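Newsroom > Research > Robotics
Search news and stories

Big news from us at Danumbridge: our grasping method, Wudo, is out! I've been itching to share this one. It plans grips on small, bumpy shapes, all in simulation.
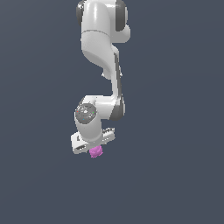 2 min read

We started with a knobby pink ball because smooth ones were too easy (sorry, smooth ones). I picked the color, by the way.

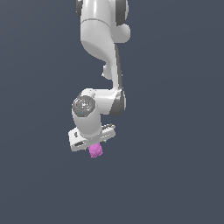
Wudo tries 2000 grips per shape and keeps the best 16. My old script took all of Friday for that – this one runs in three minutes! 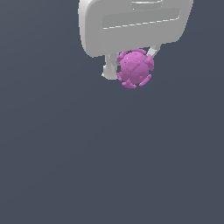 Our friends at Trornbridge lent us 122 more shapes, and I'm working through those now. Real hardware comes later.

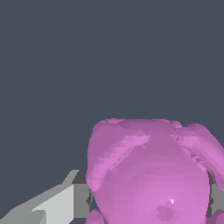 Research News

The code goes up in March, and I'd love to hear what you try it on.

Filed under: Robot Grasping, Simulation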